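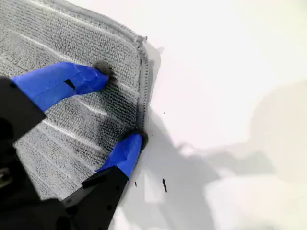 The taped fingers at the right-hand edge of the grey cloth.

The Second Set of Fingers

The comparative trial at Borgate was authorised under the laundry program and opened on 04/07/2026. Two grippers were to be assessed. The first was the Clondik, which the program already owned. The second was the Pruvano, which was on loan and was to be returned in its original case. Each was to be fitted in turn to the same arm, run by the same controller, and given 100 attempts at picking up a single cloth by its edge. A gripper that succeeded on 75 attempts would be considered suitable for purchase.

Serpil Yalçınkaya was appointed assessor. Dimas Wibisono was appointed operator. The terms of appointment stated that the operator was to operate and the assessor was to assess, and that neither was to offer an opinion to the other until the final sheet had been signed. The terms had been written by Rondonuwu, who was head of the program and who had once seen a trial spoiled by conversation.

For the whole of the first morning the terms were observed. Mr Wibisono started each attempt with the words "Ready, please," and Ms Yalçınkaya replied, "Noted." The arm came down, the fingers closed on the stitched border, and the result was entered as a lift, a slip or a miss. Tea was taken separately.

The Clondik, with its fingers bare, did poorly. It closed on the border firmly enough, but the border slid out from between the tips as soon as the arm began to rise. By the time the lights were switched off the assessor's sheet held a long column of slips, written in a hand that grew smaller toward the bottom of the page.

Ms Yalçınkaya remained in the building to complete her notes. She was therefore present when Mr Wibisono came back into the room with a roll of blue tape, sat down beside the arm and began to wrap one of the fingertips.

She considered the terms of appointment. They said nothing about tape. They said nothing about what an assessor should do if she happened to be sitting in the corner with her coat on.

"The test calls for the fingers as supplied," she said.

"They were supplied with tape," said Mr Wibisono. "At the old site we always had tape on them. Someone took it off to make them look nice for the trial."

"Is that recorded?"

"I'm recording it now. I'm telling you."

It was the first full exchange between them, and Ms Yalçınkaya wrote it down. She then added that it was an opinion, crossed this out, and wrote that it was a statement of fact not yet confirmed. Mr Wibisono finished the first finger and held out the roll so that she could see it was ordinary tape. She did not take it. She did move her chair closer.

Second series

The second series was approved by Rondonuwu in a message of four words, one of which was "fine." The Clondik was tested again with both tips wrapped.

The difference was plain by the tenth attempt. Where the bare fingers had let the border slide, the taped ones held it, and more than once the arm was well clear of the table before Mr Wibisono remembered to say that he was ready. Ms Yalçınkaya entered the lifts one after another. She also entered, under General Remarks, that the cloth had dark smudges where the fingertips met it and that there were black specks on the white surface beside it. She asked that the surface be left as it was until she had drawn the specks in her notebook.

"You're drawing the dirt," said Mr Wibisono.

"I am recording the condition of the test area."

"It's very good dirt."

She did not enter this remark. She found later that she had made the drawing larger than the form required, and that she had shaded it.

The Pruvano was fitted in September, the loan having been held up by a missing bolt. It was a handsome piece of equipment and it worked well. Its fingers were softer and it needed no tape. It also took roughly twice as long to close, and on thick folds it sometimes stopped altogether and waited, as if someone ought to be consulted. Mr Wibisono was patient with it. He was a fair operator, and he gave the Pruvano every attempt it was owed, in the same voice and with the same "Ready, please." Ms Yalçınkaya noticed, however, that he patted the Clondik's case whenever he walked past it.

Both grippers passed the mark. Clause 9 provided for this. Where two devices passed, the assessor was to set one further task of her own choosing, without notice to the operator, and the result of that task was to decide the matter.

Ms Yalçınkaya had known about Clause 9 from the beginning. She had prepared a task with a folded sheet, and she had typed it out and placed it in an envelope. On the day, she left the envelope closed. She asked for the cloth to be gathered up until it had no clear edge at all, and for each gripper to take hold of it and keep hold until she said to stop.

"How long is that?" asked Mr Wibisono.

"Until I say."

The Pruvano closed, stopped, waited, closed a little more, and let go before she had looked up from the clock. This was entered. The Clondik was fitted and its tape was checked. Mr Wibisono said that he was ready. The blue tips came together and drew the cloth into a tight bunch, with one rumpled end hanging loose beneath, and there it stayed.

The clock reached 30 seconds, then 100. Mr Wibisono looked at the assessor, who was looking at the cloth. The terms of appointment forbade him to ask. He folded his hands. Somewhere down the hall a dryer finished its load and played its small tune, and still she did not say to stop.

At 280 seconds he said, in a low voice and in breach of the terms, "I think it's got it."

"Noted," said Ms Yalçınkaya – and she let it run a little longer.

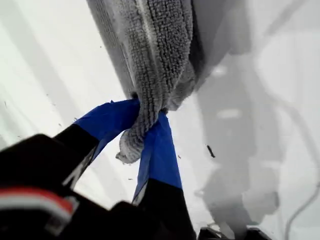 Findings

The assessor recommends that the program keep the Clondik and that the Pruvano be returned in its original case, with thanks. The tape is to be listed as part of the gripper. A spare roll is to be kept in the second drawer, where the operator has already been keeping one.

The assessor reports two departures from the terms of appointment. On the first evening, the operator and the assessor discussed the fingers. During the final task, the operator offered an opinion before the sheet was signed. The assessor has reviewed the opinion and finds it to have been correct.

The assessor also reports that tea has been taken jointly since the second series. The terms are silent on this point, and she asks that they be left so.

Signed by S. Yalçınkaya, assessor, and by D. Wibisono, operator, who has asked that the drawing of the specks be attached. It is attached.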